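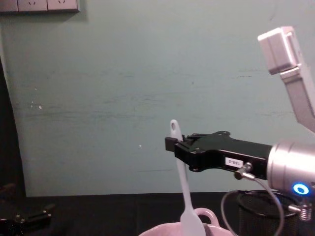 What takes scuff marks off a matt painted wall without leaving a shiny patch?

Warm water with a very small amount of washing-up liquid, applied with a soft cloth and almost no pressure. Abrasive sponges remove the mark faster, but they polish the paint, and the polished area shows as soon as light falls across it.

The wall behind the black worktop is a pale colour somewhere between green and grey, and the paint is Kettunen matt. It collects horizontal streaks in a band well above the table surface. I had been putting off dealing with it since January. The marks are faint from the front and much clearer from the side, so I check with a torch held flat against the wall.

There are two kinds of damage and they need different treatment. Streaks and smudges are mostly material left on top of the paint. They can be washed. Small white specks may be chips, in which case washing does nothing and they have to be touched in. A fingernail is enough to tell one from the other – a chip has an edge.

Washing method as it stands now:

Dust the wall dry first, top to bottom. Mix 4 ml of washing-up liquid into 2 litres of warm water. Wring the cloth until it no longer drips. Wipe along the full length of the band, keeping well away from the sockets, which get a dry cloth only, with the power off at the board. Go over it again with clean water and leave it for 15 minutes before deciding whether a second pass is needed.
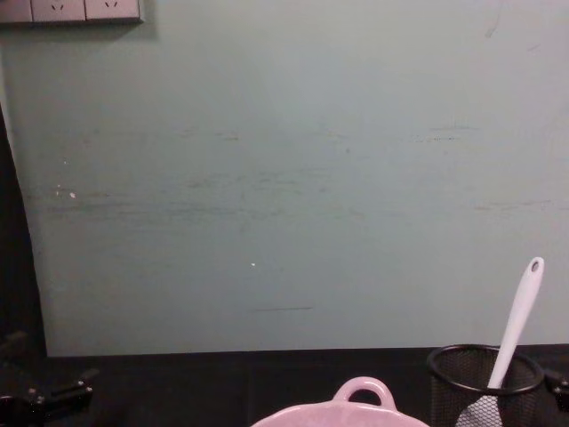
The second pass is where I have gone wrong before. Wet matt paint looks darker and more even than it is, and it is easy to keep rubbing at something that would have dried out by itself. If a streak is still there after two passes I leave it for repainting.

For the chips I use Skornar fine filler, pressed in with a silicone spatula. A metal blade does a neater job on a large hole but tends to mark the paint next to a small one. Excess comes off with a damp fingertip. Paint goes on with the tip of an artist's brush, thinned slightly, in two coats.

Touching in does not hide well on an older wall. The Stakow tester pot I tried was the right shade on the card and visibly greener once dry. The original tin was better, although it had been open for over a year and needed straining.

If the band has to be repainted, I would do the whole wall from corner to corner with a short-pile roller. A partial strip leaves a line at each edge. I have priced a wipeable eggshell for this, but it shows every unevenness in the plaster, so for now the matt stays.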